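Prinex (ointment)

Prinex is a soothing skin ointment sold without a prescription, made in the small town of Okstead and known there to several generations of families with chapped hands. It is a thick, pale yellow ointment with a faint smell of beeswax, and people use it mostly on dry elbows, cracked heels and the sore patches that come with cold weather.

History

The ointment was first mixed in the back room of the Kobzar pharmacy, which at that time made most of its own salves and cough syrups, as many small-town pharmacies did. It was sold in plain tins, and the first full batch came to 888 of them, a number that still appears on the bottom of the jar as a kind of keepsake. Demand grew slowly, mostly by word of mouth, and in time the work moved to a proper workshop by the river, where some 2,000 jars are now filled in a good week. A second shop, in Ustivby, began selling it one August and has carried it ever since.

Ingredients

The label lists 11 ingredients, the main ones being petroleum jelly, lanolin, beeswax and zinc oxide. There is no steroid in it and there never has been, though customers do ask, and the makers print the full list on both the jar and the box. Anyone who reacts to wool should be a little careful, as lanolin comes from sheep and can bring on a rash in some people.

Use

A thin layer is rubbed into clean skin once or twice a day, and many people like to put it on at bedtime under a pair of cotton gloves or socks. It isn't meant for open wounds, infected skin or the area around the eyes. If a rash spreads, or is no better after 6 days, it's time to see a doctor or talk to a pharmacist.

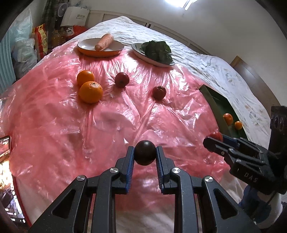

Storage

The jar keeps well in a cool cupboard with the lid screwed on tight. In hot weather the ointment may soften and separate a bit, and a gentle stir with a clean spoon will bring it back together.

See also

Barrier cream
Lanolin
Zinc oxide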